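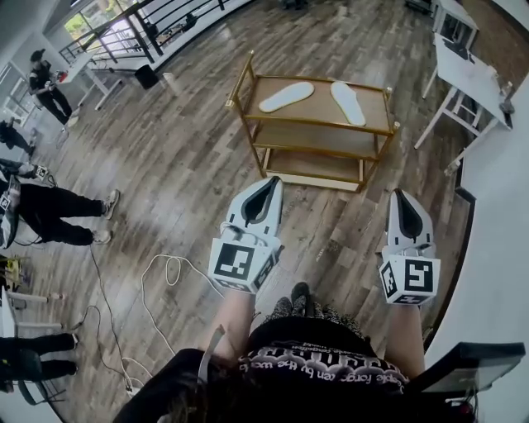

Prilstead Welcome Trays and Trolleys Group
Minutes of the August meeting

The meeting opened at 10.15 in the front room at Predidville House. Apologies had been received from two members. The minutes of the last meeting were agreed with one correction: the towel order was for the upstairs rooms only.

1. Matters arising
The shoe rack for the entrance has been put up and everyone who has used it is delighted. The draught strip on the side door is still outstanding. The window cleaning was paid for out of last month's money and the room is so much brighter for it!

2. Trolleys
A really lively discussion. The group loves the gold trolleys and would happily have one on every landing. Three shelves gives plenty of space, and the height suits people who don't like bending. It was agreed that the top shelf is for whatever a guest needs first on coming in, with towels in the middle and spare blankets at the bottom. One member asked whether the bottom shelf sits too low for sweeping underneath. This will be tried for a month before anything is decided.

The price from Bassey is £168 per trolley, delivery included. Agreed to ask for 5. 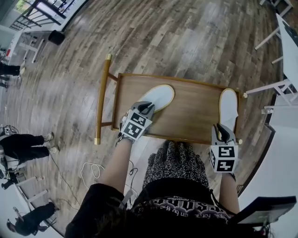

There was some worry about getting them up the back stairs, as the turn at the top is tight. Two members offered to measure it and bring the width to the next meeting. If they won't go round, the trolleys can live on the ground floor and the trays can be carried up by hand.

3. Trays
Okard have quoted £79 for each tray. Opinions were warm all round, though the price caused a few raised eyebrows. A plainer tray could be had for much less, but the meeting felt strongly that a guest's first sight of the room matters and that these would look lovely at the foot of a bed.

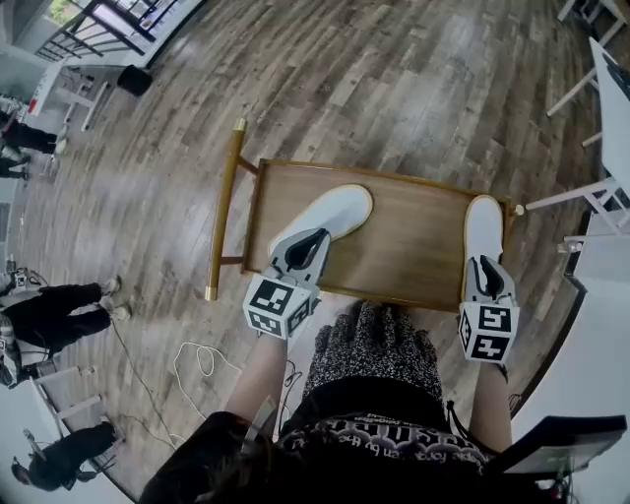 Care of the trays was talked through at some length, as the last set was spoilt by wet cups. They should be wiped with a damp cloth and dried straight away, and never left to soak. Polish is to be kept off the gold-coloured rod along the side, and a soft duster used there instead. The raised rim is a great help on the stairs, but it does collect crumbs, so please run the cloth round the inside edge too. It was suggested that felt pads be stuck underneath to save the floorboards. Agreed, and a packet will be bought.

4. Slippers
The best part of the morning! Everybody was very taken with the idea of a pair waiting in each room. A tray takes one pair nicely and it looks so welcoming. Toes facing the door or toes facing the bed was debated with great energy and put to a show of hands, which was tied. It will be left to whoever is setting up the room. 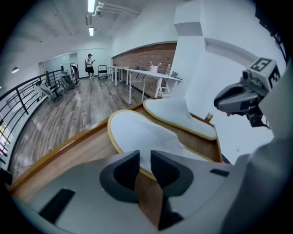
White slippers set out in a wooden tray, front room.

A smaller size for children was asked for. Prices to be brought next time.

5. Money
The budget for the rooms this year is £840. The trolleys would take all of it, so the tray order will wait until the autumn sale money is in. One member proposed buying fewer trolleys and starting on the trays now. This had good support and will come back once the stairs have been measured. Until then nothing is to be ordered.

6. Any other business
The kettle in the small kitchen trips the switch if the toaster is on. A notice will go up.
Thanks were given for the plum cake.

The meeting closed at 11.50. Next meeting in September, same room, same time. Please bring indoor shoes.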